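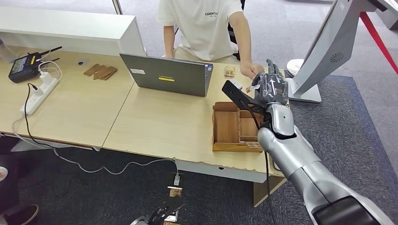

Skiston office finishes first round of desk standardization

2021-10-08

The Skiston office has completed the first round of its desk standardization work. A total of 42 workstations on the second floor now follow the same layout rules for surface use, small storage and cable access. The remaining floors will follow after a review of the first results.

The work was prompted by a survey of loose items carried out before the summer. Staff recorded 526 small items lying on desk surfaces across the floor, among them cards, clips, adapters, keys and sample parts. After sorting, 287 of these were kept at the desks. The others were returned to the supply room at Stutton, handed back to their owners or thrown away.

Under the new rules, desks are placed in matching pairs and joined along one edge. Both desks in a pair must be the same height, with a difference of no more than 2 mm at the seam. Light wood-grain tops are used throughout. Where an older top was badly damaged, it was replaced before the pair was joined.

Small items are kept in an open wooden tray with raised sides and internal dividers. The tray has one large compartment, with narrower ones beside it. It stands to the side of the laptop, within reach of the seated user. Cards are stored upright in the narrow compartments and flat items go in the large one. The tray has no lid, and stacking a second tray on top is not permitted.

Clear plastic containers may be used for very small items that would otherwise collect in the corners of the tray. Each desk may have one such container. It should be placed close to the laptop and should not block the vents or ports. Food may be kept in a container during working hours but must be removed at the end of the day.

Laptops remain the only computers on the desks in this round. Each user may choose the position of the laptop, provided the lid can be opened fully without touching the tray. Asset labels go on the outside of the lid. Existing stickers may stay in place if they do not cover the label. Chairs were not part of the work and have not been changed.

Mortimer Nakamura, who managed the layout work, said the tray caused the most discussion. "The first version had equal compartments," he said. "People put everything in the nearest one and left the rest empty. We changed the dividers and tested it again at six desks before ordering the full set."

The trays were supplied by Esposito and the replacement desk tops by Kulska. Five trays were sent back because the dividers did not sit square to the sides. Replacements arrived within the same delivery period, and the schedule was not affected.

A second count of loose items is planned for the end of October, using the same form and the same item groups. Requests for a different tray position, including left-handed layouts, should be sent to the Skiston facilities desk before the count begins. Desks in the meeting rooms and the reception area are outside the scope of the work.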